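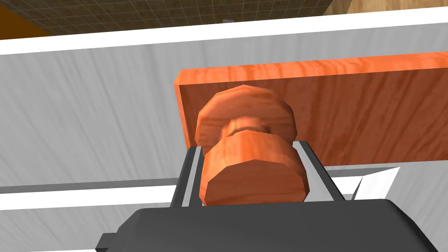
Shape-Note Singers Bring an Old Tunebook Back to Istelham

I've sung in church choirs most of my life, and I can tell you I have never been as loud in a sanctuary as I was at Istelham in September. My ears were still humming when I got to the parking lot!

The occasion was the first all-day hymn sing built around the Loltport Collection, a tunebook first printed in 1799 and out of print for longer than anyone's grandmother could remember. A new edition came out this summer from Ostapchuk, the little music press over in Gustton, and the Istelham congregation offered its building for the launch. It has 193 hymns and psalm tunes in it, most of them in four parts with the melody tucked away in the tenor, so if you're a soprano like me and used to getting the tune handed to you every week, well, good luck.

So-ying Yen edited the book. She plays the organ at a church in Loltport and spent years matching up surviving copies, several of which were missing pages (one had a recipe for pickled beets written across a funeral hymn, and she was sorry to leave that out). I caught her at the coffee urn and asked how much she'd had to fix.

"Less than people think," she told me. "There are bare chords and parallel fifths all over the place, and a tidy editor would have smoothed them out. I left them alone. They wanted it to sound like that."

And it does sound like that. We sat in a hollow square, the old way, altos facing tenors and trebles facing basses, with the song leader standing in the middle. Anyone who wanted to could get up and lead. You called out a page number, somebody with a good ear pitched it, and off we went, singing the syllables once through before the words. I fumbled the syllables on pretty much everything before lunch. The woman next to me kept pointing at her page without missing a note, bless her.

Siu-fong Lui, the pastor at Istelham, opened the day with a psalm and a short talk about why she had said yes to it. Her congregation sings mostly newer songs with a band, and she's happy with that and has no plans to change it. But she'd noticed that folks had gotten quiet on Sunday mornings, and she wondered what would happen if there was nothing to sing along to.

"I wanted them to hear each other," she said. "Some of our people have sat in the same pew for years and never heard the voice behind them."

She led one herself after lunch, a slow one about crossing over Jordan, and she took it slower than the tenors wanted. There was a bit of a tug-of-war in the second verse. She won.

Not everybody loved it, to be fair. A couple of the younger band members told me the words were heavy going, and they have a point, because there's an awful lot of dying in that book. One of them also said the fuguing tunes, where each part comes charging in after the one before, were the most fun he'd had in church since Christmas. He bought a copy on his way out. I did too, and I've been annoying my family with the bass line of number 40 ever since, an octave up.

A few practical things, if you're curious. The book is oblong, the way the old ones were, and it lies flat on your lap without a fight. The type is bigger than I expected, and I was grateful. Yen kept the original words nearly everywhere and put the handful of changes in notes at the back, along with what little is known about the composers. Several were farmers. One taught singing schools all winter and apparently got paid in corn.

Istelham plans to keep going with a monthly evening sing in the fellowship hall, starting at 7 p.m., with loaner books for anyone who doesn't have one. You don't need to read music or belong to the church. Yen will come over from Loltport to teach the first half hour for beginners, and Lui says the hall can seat up to 80, so bring a friend who sings bass. We were short of basses all day.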